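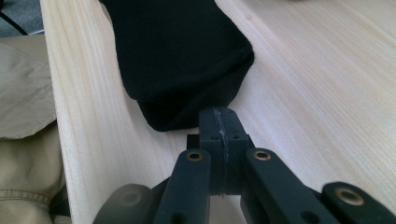
HOME TEXTILES 205
Unit 3 handout: Folding and storing socks and small knits
Instructor: Halyna Marchuk
Monday, July 6, 2020

Bring this sheet to the practice session along with six pairs of your own socks. At least one pair should be black and at least one should be a thick winter knit. Clean, please.

1. Why we fold

Most people ball their socks, turning the cuff of one over the whole pair. It keeps the pair together and takes two seconds. It also stretches the ribbing of the outer cuff every time, and the outer cuff is usually the same one if you are a person of habit. After a season, one sock of the pair slides down and the other does not. Folding puts no tension on the rib. A folded pair also has a flat side, so it can be stacked or stood on edge in a drawer.

Knit gloves, hats and baby leggings are handled in much the same way and will come up again in Unit 4.

2. Work surface

Use a table. A bed or a sofa gives under your hands and the fold comes out crooked. The surface should be smooth and dry, and large enough that the sock can lie at full length with room on both sides. Run your palm over bare wood before you start. A raised splinter will pull a loop out of fine knit, and a pulled loop in a thin dress sock is rarely worth repairing.

Dark socks are easier to sort on a light surface. Navy and black look the same on a dark table under a ceiling lamp. If you are still not sure, carry them to a window.

3. Terms

Cuff: the opening, usually ribbed.
Leg: from the cuff to the heel.
Heel: the turned section. In cheaper tube socks there isn't one.
Foot: from the heel to the toe.
Toe: the closed end. Look for the seam, which should face up when you lay the sock out for pairing.
Fold line: where the fabric doubles back.
Tuck: a fold in which one end goes inside the other layer.

4. The basic three-part fold

a. Lay one sock flat, heel to the side. Smooth it from the cuff toward the toe with the side of your hand. Do not pull.
b. Lay the second sock on top with the heel pointing the same way. Match the toes first. The cuffs may be off a little if one has stretched.
c. Fold the toe end up to just past the middle.
d. Fold the cuff end down over it.
e. Open the top layer of the cuff and tuck the toe end inside. Push it in as far as it goes without forcing.
f. Turn the packet over and flatten it once.

Ankle socks are too short for this. Fold them once in half, toe to cuff, and leave out the tuck.

Heavy knits: skip step e. The tuck makes a lump and the packet will not close. Store these flat, in stacks of no more than four pairs.

5. Common faults

Diagonal crease across the foot. The sock was folded before it was smoothed, or the heel was under the foot instead of beside it. Unfold and start again from step a.

One layer showing past the other. Small differences are fine. If it is more than a thumb's width, check that the two socks are really a pair.

Packet springs open. The tuck is too shallow, or the yarn has a lot of elastic. Try folding in thirds with the cuff on the outside.

Lint on black. Brush before folding, in one direction. Wash dark knits inside out and away from towels.

6. Drawer layout

Packets stand on edge, fold line up, in rows from front to back. Leave enough space to get two fingers in. Put everyday socks in front. Winter knits move to the front in December and go back when you stop wearing them.

Single socks go in one small box at the side. Go through it once a month. Anything that has been through two checks becomes a dust rag.

7. For next time

Fold your six pairs and leave them in a drawer for a week. Note which packets came open and what the socks were made of. Read the pages on rib stitches in the course packet, to p. 239. Impi Oksanen will lead the session on mending heels, so bring one sock with a worn spot, a blunt needle and matching yarn.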